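Sorting it out at Godow

Corina Pichler has been tidying other people's rooms for years and talks fast. We met in April at Godow, the play and craft centre behind the old bus depot, where she is halfway through the store room. Tea in paper cups. Nowhere to sit but a step stool, which she gave to me.

"People buy the boxes first," she says. "Always the boxes. Then they go home and try to find things to put in them."

She does it the other way about. Everything out on a table, one cupboard at a time, and no container gets chosen until the pile is there to look at. At Godow the pile was a big one. The inventory, an exercise book kept by Arnar Dalsgaard in very small handwriting, stopped at item 2437 and then just had the word "bricks".

Arnar came in while we were talking and defended the book. "It was up to date when I started it," he said. He wanted it kept. Corina wanted it in the recycling. It is on a shelf for now.

How does she decide what goes where? Height, mostly. "If a child of 5 can't see into it then it doesnt exist for them. So open things low down, lids up high." Small bins without lids for what gets used daily. Lidded crates for the stuff that comes out at Christmas, or when it rains for a week. She likes a handle on top. She does not like a crate that needs two people.

And baskets? A pause, the only one of the morning.

"I fought with baskets. They catch on jumpers, they shed bits. But toy food looks right in a basket, it looks like shopping, and children put it back without being asked. So, fine. Baskets for food."

The pretend bread has its own history apparently. Godow used to have a whole bakery corner, with a till, and when that went the loaves ended up in with the animals. She is still finding them. The animals she wants together, farm and zoo both, no splitting. "Who is going to stand there and work out which side a goose is on."

We moved on to tables. She works on a plain white one wherever she can get it, says a pale top shows up the small stuff — beads, odd shoes, figures that have rolled off on their own.
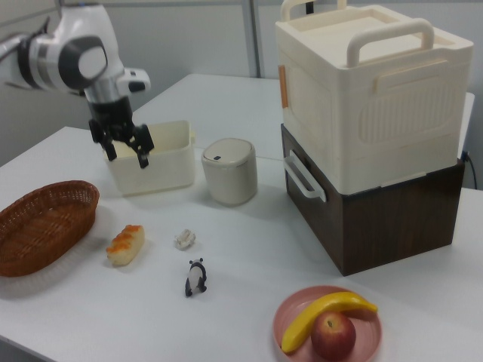
Zeeshan Mengal thinks the wicker should go altogether, and that anything which can't be wiped down in a minute has no business near toys. He would have plastic for the lot, cream or white, all the same make so the lids swap over.

Corina has heard this before. "He's right about the wiping," she says. "He's wrong about the lot. If everything's the same colour you need labels, and then you need somebody to do the labels." She did labels once, for a nursery called Brisalmont, 200 of them, with little drawings. Half had been peeled off by the summer.

What about rubbish? She keeps a bin on the table top while she works, a little one with a lid. Scrunched up tissue, dried out pens, the bits of sticky tape that come off everything. Floor bin is too far away, she says, you put the thing down to deal with later and later doesnt come.

Money. Godow gave her 70 for containers and she has spent less than half of it so far, most of that on one lidded crate with a proper handle. The wood-look boxes were already there, left from a shop fitting. Good for raising things up. "I'd never buy them. But I'd never throw them out either, they take weight."

Next is the dressing-up rail, which she is dreading. Hats, mainly. Ese Afolabi has offered to take the capes home to wash and Corina said yes before the sentance was finished.

Last question, does she do this at home? "My kitchen's lovely," she says. "Don't ask about the loft."

The store room opens again once the shelves are back up. Donations of toy food not needed at present.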